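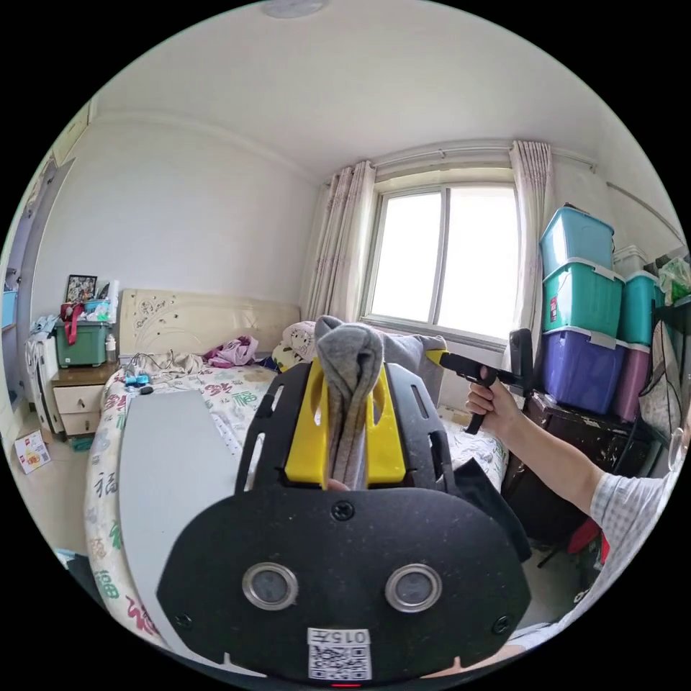
Two hand-held grippers and a gray knitted sock.

Lighting Controls Technician, full time

Orketia builds and services dimmer racks, relay panels and control desks for theaters, houses of worship and school auditoriums. We are hiring one technician for the service shop at our Collado site. The job is open until filled.

Most of the work is bench repair. You will test returned dimmer modules, replace failed parts, load firmware and write up each repair so the customer can follow it. Expect to be on the road 6 to 8 days a month for system startups and yearly inspections. Some of those jobs run at night, after the house closes.

What you will do
Repair and load-test dimmer and relay modules
Address fixtures and check data lines on new installs
Label and pack loaner racks for the Birnier rental line
Answer support calls one evening a week, on rotation
Keep the spare parts list current

What we need from you
2 years of work with stage or architectural lighting systems
Able to read wiring diagrams and solder cleanly
Working knowledge of DMX and basic IP networking
Valid driver's license
Comfortable on ladders and lifts, and able to move a 54-pound rack with care

Useful but not required
Electrical license
Console programming
Spoken Spanish

Pay is hourly and depends on experience. Travel time is paid at the full rate. We cover health insurance after the first month and give a tool allowance of $200 a year. Test gear and safety equipment are provided.

You will report to Begoña Segura, service manager, and spend the first weeks on the bench with Anselmo Moya. New hires start in May.

To apply, send a resume and a short note about a system you have repaired or installed to Apostolos Nikolaidis in the Orketia office. Put "Controls Technician" in the subject line. Applicants we want to meet will be asked in for a shop interview, which includes a short fault-finding test on a dimmer module.

Posted Mar 7, 2022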